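Print this page | E-mail this page

Sostach Gossip Set: README

Hi, and thanks for downloading. I'm Ladi, and this is my pile of celebrity news blurbs, the short kind that run beside a big photo and tell you an actor has taken up kickboxing. I've been reading them since I was a teenager, and at some point reading turned into saving, and saving turned into a folder, and now the folder has a README.

What's in the folder

The main file is blurbs.csv. It holds 3000 short items from film and TV gossip columns, one per row. Next to it is names.csv, which lists the 383 performers who get mentioned, with every spelling I came across (there are a lot of spellings!). The third file, tags.txt, is my own list of what these pieces are about. There are 53 tags, and yes, "airport outfit" is one of them, and yes, it's one of the biggest.

Each row in blurbs.csv has these columns:

- id: a plain number, no meaning, don't sort by it
- headline: as printed, capitals and all
- body: the text of the item, with the ads taken out
- tag: one from tags.txt
- film: the movie being promoted, if one is named
- source_type: magazine, newspaper supplement, fan newsletter or website
- tease: yes or no, explained further down

How I picked the items

I started with the back issues of Jõgi, a fan newsletter that used to come folded in three and smelled of somebody's printer. Tanveer Orakzai had nearly a full run in his spare room and let me scan the lot over a couple of long weekends. He also typed up the ones my scanner hated, mostly the pink pages. After that I added pieces from Litatico, the entertainment site, whose editors gave me a written OK to share the text for non-commercial use. Their permission letter is in the docs folder.

I left out anything about illness, children or court cases. I also left out breakup stories unless the couple had announced it themselves. What remains is the fluffy end of things: on-set pranks, hobbies, new haircuts, who learned to ride a horse for which role.
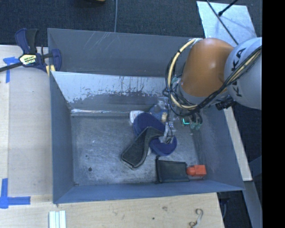

Now the tease column, my favorite. A tease is a headline that promises something the body never delivers. "You Won't Believe What She Ate on Set" and then four sentences about the director. I marked 1122 items as teases, and Tanveer went over every one of them after me. Where we disagreed, we talked it out on the phone, and if we still disagreed I went with "no." So the column leans a little kind to the headline writers.

Stuff to watch out for

The film column is messy. Movies change titles before they come out, and a blurb printed in March may use a working title that had vanished by summer. I fixed the ones I knew about, but I don't know everything about everybody's canceled sequels.

Stage names are another headache. Some actors switched theirs halfway through the years I cover, and names.csv puts both under one entry with a slash between. If you split on commas you'll be fine. If you split on slashes you'll get ghosts.

Please don't treat any of this as fact about the people in it. Half of these items came from a publicist and the other half from someone standing near a publicist. It's good for looking at how gossip is written, and pretty useless for finding out who really does their own stunts.

Also, "exclusive" appears in the headline far more often than it should, including on two items that are word for word the same. I kept both.

Opening the files

Everything is UTF-8. If the accents come out as question marks, your spreadsheet program guessed wrong, so use the import menu and set it by hand. I do my own sorting in Stetex, and there's a saved Stetex view in the extras folder if you use it too. You don't need it for anything.

Using it

Personal projects, classes and research are all fine. Please credit the Sostach Gossip Set, and don't sell it. If you spot a wrong tag, send me the id and what you think it should be, and I'll put it in the next version. I'm especially unsure about "makeover" versus "new look," which I should probably have merged at the start.

Last updated: Sat 21 September

Contact Ladi Isah | Copyright Sostach Gossip Set | Back to top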